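Drying Times of Household Textiles in Unheated Indoor Rooms

Project report, Sekthorpe College, Applied Materials Stream
Group: Jeanie Crichton, Murdo Rennie, Craig Skinner
Supervisor: Katalin Bárány

1. Background

Many rental homes in Sekthorpe have no outdoor line and no clothes dryer. Washing is hung in a spare room or hallway, often with the windows shut. Slow drying gives fabric a sour smell and adds moisture to the room, which can lead to mould on walls and window frames. The aim of this project was to compare how long common fabrics take to dry indoors, and to find out how much difference spacing and air movement make.

2. Method

Tests were run in a ground floor room at the Swanson building during April. The room has one window and no heating. Three fabrics were used: plain cotton, a cotton and polyester blend, and wool knit. Each test piece was cut to the same size, washed without detergent and spun on one setting before it was hung on a folding rack.

Each piece was weighed dry, weighed again after spinning, and then weighed every half hour. A piece was treated as dry when two readings in a row were within one gram of its starting weight. Readings were entered in Planora and checked against the paper sheet at the end of each day.

Four conditions were tested:

Wide spacing, fan off
Wide spacing, fan on
Close spacing, fan off
Close spacing, fan on

Every condition was repeated six times. The fan was a desk model on its lowest setting, placed on the floor and aimed along the rack.

3. Results

The blend dried first under every condition. With wide spacing and the fan on it was dry in 88 minutes on average, taking the time of the final reading by interpolation. Wool was the slowest. With close spacing and the fan off it took 290 minutes, and the outer edges reached a dry feel well before the centre did.

Relative humidity in the room rose during every test. The highest value recorded was 78 per cent, with the rack fully loaded and the window shut. Opening the window brought this down, but the effect depended on the weather and was not measured in a controlled way.

Spacing had more effect on cotton than on the other two fabrics. Closely hung cotton pieces tended to touch at the lower corners, and these areas stayed damp. The fan reduced drying time for all three fabrics – the gain was largest where the pieces were close together.

4. Sources of error

Outdoor temperature changed between tests, and the room followed it with a delay. The scale was moved once, on 2nd April, and was zeroed again before use. Two wool readings from that session were left out as the piece had been hung back in a different position.

Removing a piece for weighing also disturbs the air near the rack. This would make all drying times slightly short. Fergus Kinnear suggested hanging the whole rack from a load cell, which would avoid the problem, but the cell available had too coarse a scale for single pieces.

The test pieces were flat. Real garments have seams, cuffs and double layers, and a garment left in a heap has far less surface open to the air than one on a hanger. The times in section 3 should be read as lower limits for clothing of the same fabric.

5. Further work

A second round would use whole garments and household linen, including open-weave cloth such as lace. A Cevska humidity logger has been requested so that readings can be taken at both ends of the rack. It would also be useful to test a partly loaded rack, and to record the window position as a fixed setting.
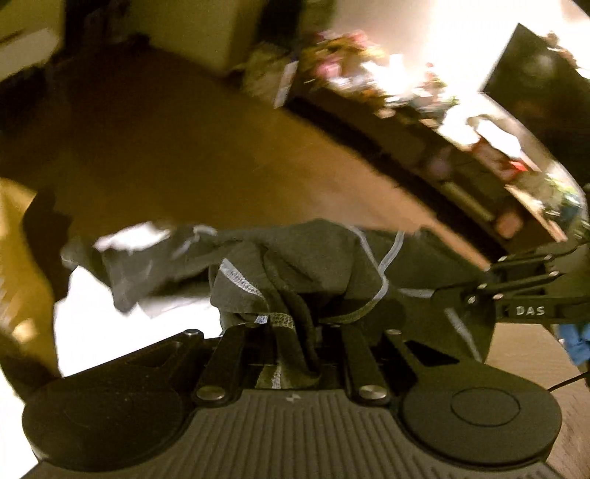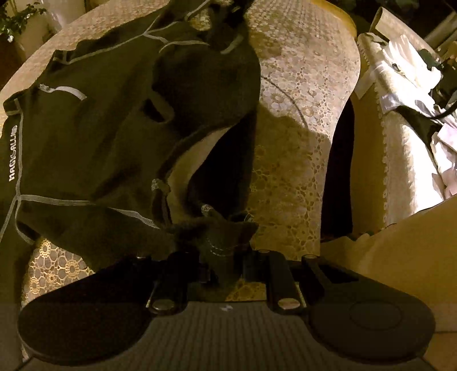

Figure 1. Two views. The second includes a dark olive-green garment, bunched, on a cream lace tablecloth.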